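Home News Events Press Contact

Polgate Seed Library Opens Its Doors in October
September 30, 2022 – By Evangelia Konstantinidis

Gardeners in Polgate will soon be able to borrow seeds the way they borrow novels! The new seed library opens at the Grestarmont Reading Room in October with 200 kinds of vegetables, herbs and flowers, 27 of them beans grown in local backyards for generations.

Anyone with a library card can take home up to 11 packets a season – no fee, no forms. Borrowers are invited to let a few plants go to seed in the fall and bring some back in a zip-top bag, with the name and year on a slip of paper.

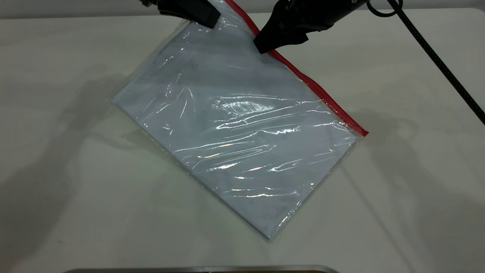
Grigoris Kontogiannis said he had already set aside his grandmother's pole beans and hoped to go home with a good paste tomato. Seed cleaning evenings will run all winter.

Press contact: Polgate Seed Library, Grestarmont Reading Room
© 2022 Polgate Seed Library | Back to top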